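Section 4: Setting Up Your Character Sheets

Before you can use the timeline or the scene board, Ditgate needs at least one character sheet. You can add more at any point in the draft.

1. Open your project and select Cast in the left column.
2. Select New Sheet. Type the name you use most often for the character in the manuscript.
3. Under Other Names, enter nicknames, titles and maiden names, one per line. Ditgate searches for all of them.
4. Choose a role. You can leave this set to Undecided and change it later.
5. Fill in Wants and Fears. Two short sentences in each field are enough for a first draft.
6. Select Save.

Note: The sample project, Holanda, comes with 13 finished sheets. Open the one for Skurkach to see how a long sheet looks when every field is in use.
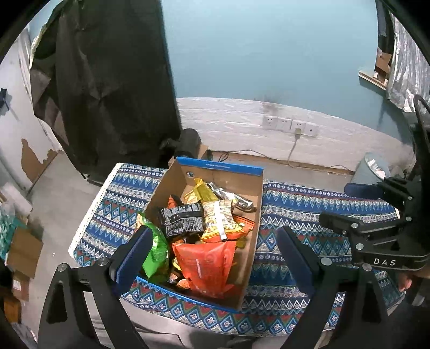 Once a sheet is saved, link it to your chapters. Go to Cast, open the sheet and select Find Appearances. Ditgate lists every chapter where the name turns up. Check the list before you accept it — a character called Grace or Will is going to bring up a lot of false matches.

To remove a false match:

1. Select the line in the list.
2. Select Not This Character.
3. Repeat as needed, then select Accept List.

Caution: Changing a name on the sheet does not change it in the manuscript. Use Rename Everywhere for that, and save a copy of the project first. Rename Everywhere can't be undone after you close the file.

4.1 Limits

Each Wants or Fears field holds up to 257 characters. Longer notes belong in Backstory, which has no limit. Deleted sheets stay in the Trash for 30 days.

If two people share a project, only one of them can edit a given sheet at a time. The other sees a gray lock next to the name.

Section last revised January 30, 2025, by Cleiton Lins, Flalov Software. Scene cards are covered in Section 5.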